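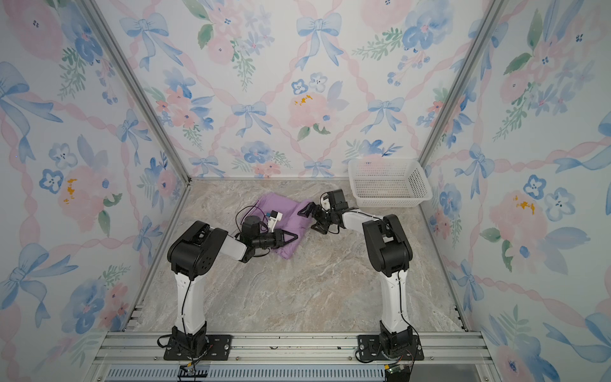

Rosstead Learner Writing Set

Version 2 of the set. Version 1 was shared with a few teachers as a spreadsheet and should not be used anymore, as the grade column was shifted by one row from entry 900 onward.

Summary

The set holds 2617 short pieces of writing by students learning English in grades 6 through 12. They were written in the Rosstead school district by 307 students over two school years. Most pieces are one paragraph. Each one comes with the prompt the student answered, the grade, the home language, and the number of years the student had been in an English-speaking school at the time.

It was put together for people who train ESL teachers and for people who study how second-language writing changes over time. Teachers have also used it to practice giving feedback before they have a class of their own.

Files

writing.csv has one row per piece of writing.
students.csv has one row per student, with a made-up ID.
prompts.csv has the 46 prompts, with the grade band each one was meant for.
feedback.csv has teacher comments, where we have them. Many pieces have none.
changes.txt lists what changed from version 1.

All files are UTF-8. If you open them in a spreadsheet program, import them instead of double-clicking, or the Romanian and Vietnamese characters in the comments may come out wrong.

Columns in writing.csv

piece_id: unique, never reused
student_id: matches students.csv
prompt_id: matches prompts.csv
grade: 6 to 12
term: fall or spring
setting: class, homework, or after school
text: as the student wrote it, spelling included
draft: 1 for a first draft, 2 for a revision, blank if the teacher didn't record it

Home language is in students.csv. Students could list more than one, and those are separated by a semicolon. The first one listed is not always the stronger one. We asked "What do you speak at home?" and wrote down the answer in the order it was given.

How the writing was collected

Teachers gave the prompts as part of normal lessons. Students wrote by hand or typed, depending on the room. Handwritten pieces were typed up by two people working separately, and Irina Crăciun settled the places where they differed. Crossed-out words were left out. Where a word could not be read, the text has [unclear].

Permission was asked of families in writing, in the home language where we could get a translation. A student whose family said no, or did not answer, is not in the set.

Names of people, streets, and schools in the writing were replaced. People became [NAME], and so on. Names of countries and large cities were kept, because a lot of the prompts ask about moving and the pieces make little sense without them. If you find a name we missed, write to us with the piece_id and please do not post it.

Feedback comments

Comments came from eleven teachers. They were not given a guide, so they differ a lot. Some mark every verb, and some write one line about the idea and leave the grammar alone. Don't treat the comments as correct answers. Teacher T04 wrote more than anyone else and will dominate any average you take.

Known problems

Grades 11 and 12 are thin, mostly because older students had moved to regular English classes.
Prompt 31 was handed out with a typo ("your first day at the school bus") and some students answered it as printed.
Years in an English-speaking school was reported by students and sometimes goes down between terms.
Homework pieces may have had help from a sibling or a translation app. We can't tell which ones.
The set comes from one district. Please don't use it to say what learners from a given language background do in general.

Not for

Scoring real students, placing them in classes, or building a tool that does either.

Terms

Free for teaching and research. You may quote single pieces in a course or a paper. Don't repost the whole set. Ask for it through the Rendisora page and we will send the current version, usually within two weeks, slower in July.

To do

Second typing check for the grade 7 spring pieces
Add prompt translations
Merge draft pairs with a shared ID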